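Flonis Handling Code

The Flonis Handling Code is a set of working rules for two-armed robots that sort parcels. It was drafted at Cotero and later adopted by Irnelum, which had spent a winter writing its own and was glad to stop. The code runs to 141 clauses, 3 of which people can recite.

The best known is the idle hand rule: a hand with no work to do stays open and in plain sight. Clause 2 covers soft mailers, which are to be gripped by the body of the bag and never by the label, a point the first draft left to common sense — with mixed results.

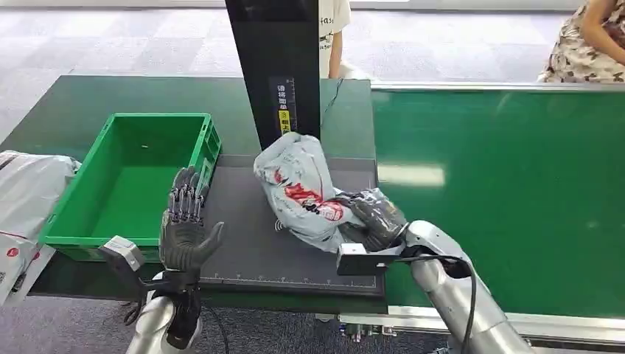
Bystanders get a single clause. It asks them to keep their arms to themselves, and it is the only part of the code written without a footnote. The Yu revision added limits on crate filling and a glossary longer than the rules it explains.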